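Techniques d'impression et finition
Chapitre 4 — Gestion de la couleur en impression numérique
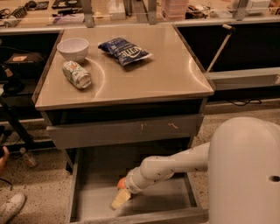

Fig. 1. Table en acier inoxydable brossé, avec bol blanc, canette froissée et sachet de chips Kettle.

4.1 Objet du chapitre

Le présent chapitre traite de la stabilité colorimétrique des presses numériques à toner sec et des procédures de calibrage qui s'y rattachent. Les notions d'espace colorimétrique et de profil ICC sont supposées acquises ; les étudiants qui n'auraient pas suivi le module d'initiation se reporteront au polycopié de Mme Keane.

4.2 Calibrage et caractérisation

Ces deux opérations sont fréquemment confondues. Le calibrage ramène la presse à un état de référence connu : densités maximales des quatre encres, courbes de reproduction des tons, équilibre des gris. La caractérisation décrit ensuite le comportement de la machine dans cet état, pour un support donné, et aboutit à un profil. Un profil établi sur une presse non calibrée est inutilisable dès la première dérive.

L'ordre des opérations est le suivant :
mise en température de la presse et tirage de feuilles de chauffe ;
choix du support dans le catalogue papier du contrôleur ;
impression et mesure de la charte de linéarisation ;
impression de la charte de caractérisation, séchage non requis ;
mesure au spectrophotomètre et calcul du profil.

4.3 Sources de variation

L'humidité relative de l'atelier modifie la charge électrostatique du papier et, par conséquent, le transfert du toner. L'usure du développeur produit une dérive plus lente, visible d'abord dans les tons moyens. Le changement de support — même à grammage égal — impose une nouvelle mesure, les azurants optiques faussant la lecture du blanc.

4.4 Étude de cas : l'atelier Tistetti

L'atelier Tistetti a imprimé un catalogue de 2527 exemplaires en deux tirages. Le second, exécuté en juillet sans nouveau calibrage, présentait une dominante magenta dans les gris. L'analyse conduite par M. Laing attribue l'écart au remplacement du papier Storau par un couché mat d'une autre provenance.

4.5 Travail demandé

Par groupes de 4, rédiger une procédure de contrôle quotidien applicable à cet atelier. Préciser la fréquence des mesures, les tolérances retenues en ΔE 2000 et la conduite à tenir en cas de dépassement. Le document est à remettre à Mme Baxter, salle 23.

Lecture complémentaire : J. Gunn, Notes sur l'équilibre des gris, polycopié de l'institut Rutherford, section 2.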